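Chapter Four
Lids, Jars and the Things We Open Every Day

Before you read any further, I would like you to put this book down and go to the nearest kitchen. Open a cupboard and take out the first container you find that has a lid on it. It might be a honey jar, a tub of salt, a bottle of vitamins or an old coffee jar full of buttons – anything will do. Now open it, slowly, and pay attention to your hands.

Most of my students find this harder than it sounds. We have been opening things since we were very small, and our fingers have long since stopped telling us about it. One hand steadies, the other hand lifts or twists, and we are already thinking about the honey. When I first taught this unit in Valtport, a young man named Leandro Zúñiga sat for a good ten minutes with a jar in front of him and then asked me, quite worried, which of his hands was doing the opening. It was a wonderful question, and we spent the rest of the class on it!

In Chapter Three we looked at boxes and drawers, where the moving part slides or swings and mostly stays where it belongs. With small household containers the story gets a little richer. A lid may come away completely, so that you have to find somewhere to put it, or it may stay joined to the body by a hinge. Each arrangement asks something different of the person using it, and each one asks something different of the table, too, as anyone who has hunted for a missing jar lid under the breakfast dishes will know. 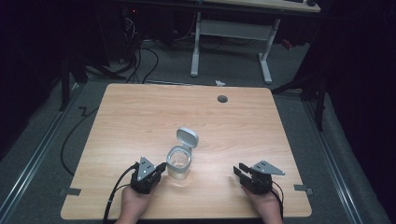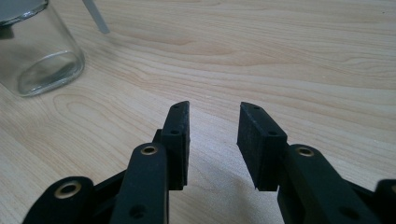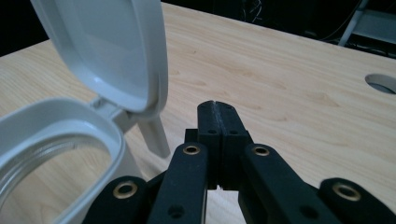 Figure 4.1. Small containers on a wooden tabletop. First: a clear container with its white flip-top lid open. Second: a glass jar with a dark gray metal lid. Third: a light gray hinged lid standing open, with the ridged neck visible inside the mouth.

Take your time over the third view in Figure 4.1, and compare it with whatever you brought back from the cupboard. A hinge lets a lid move out of the way and still be there when you want it, and I am very fond of hinges for that reason. A thread does another job altogether. It turns a small twist of the wrist into a firm downward pull, and a good one can hold a seal through a bumpy car ride and a week in a lunch bag. Plenty of containers use both, and we will take a few of those apart in Section 4.3 (keep the pieces in a bowl, please, or you will be looking for them until December).

Glass brings its own considerations. It is heavier than plastic, and a jar with a thick base tends to stay put while you work at the lid, which is a help to people whose grip is not strong. My colleague Constanza Urrutia keeps a shelf of 40 jars in her classroom for this chapter, all saved from her own pantry, and she lets the students sort them however they please before she says a word about weight or balance. The arguments are lively.

By the end of the chapter you should be able to name the main parts of a lidded container, explain how a flip-top differs from a screw cap, and describe what each hand does when you open one. Keep your container close by as you read, since the first exercise begins with it.

4.1 The Steady Hand

We will start with the hand that seems to do the least. Set your container on the table, closed, and try to open it using only one hand.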